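Rubrique : Rencontres > Musique et patrimoine

« Une cloche, ça s'écoute avec les pieds »

Elle nous reçoit à huit heures du matin en bas du clocher de Niston, thermos sous le bras, et elle parle déjà de la fonderie Harden avant qu'on ait sorti le carnet. Carillonneuse depuis l'adolescence, elle joue toute l'année sur un instrument qu'elle adore et qu'elle compare volontiers à « un piano de 800 kilos qui vivrait dehors ».

« La première fois que je suis montée, j'avais les oreilles bouchées par le vent et je n'ai presque rien entendu ! Par contre, j'ai senti le plancher bouger sous mes semelles - et là, c'était fini, j'étais prise. »

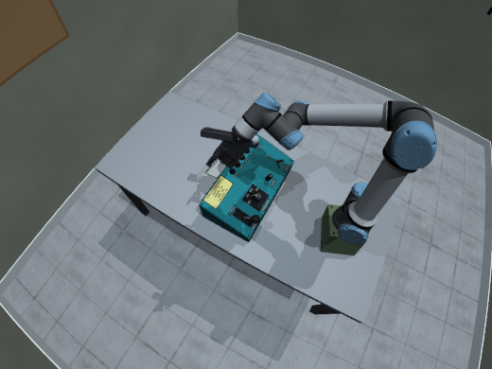
Le répertoire, une affaire de patience

On imagine des cantiques, elle joue des valses, des chansons de marins, et même une suite écrite pour le carillon de Moltdale. « Cette suite, c'est une merveille, il y a 491 mesures et pas une que j'aie envie de sauter. Le bourdon résonne tellement longtemps qu'il faut composer avec lui, laisser de la place, attendre. Mes élèves veulent toujours aller trop vite, moi aussi d'ailleurs ! »
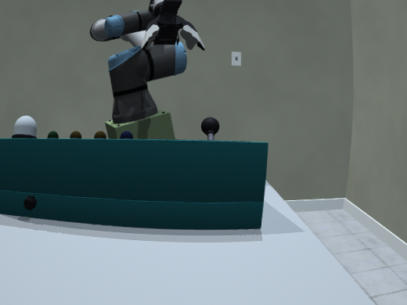 Elle en a trois en ce moment, des élèves, qui répètent sur un clavier d'étude au rez-de-chaussée avant d'affronter l'escalier. « Ils tapent du poing, au début, comme tout le monde. Puis un jour le poignet se détend et le son s'ouvre, c'est magnifique à entendre. »

Et les voisins ? Elle éclate de rire. « Il y en a un qui m'a écrit pour se plaindre d'un bémol. Un bémol ! Il avait raison, en plus, je l'ai corrigé pour le concert d'octobre. »

Ce concert-là, elle le prépare avec l'ensemble Najafi, des cuivres installés sur la place pendant qu'elle joue tout en haut, sans les voir. « On a un décalage terrible, le son met du temps à descendre. Alors je pars un peu avant eux et je croise les doigts - enfin, pas trop, j'en ai besoin. »

À lire aussi
Moltdale : le carillon retrouve sa voix
Apprendre l'orgue à soixante ans
Dans l'atelier d'un facteur de clavecins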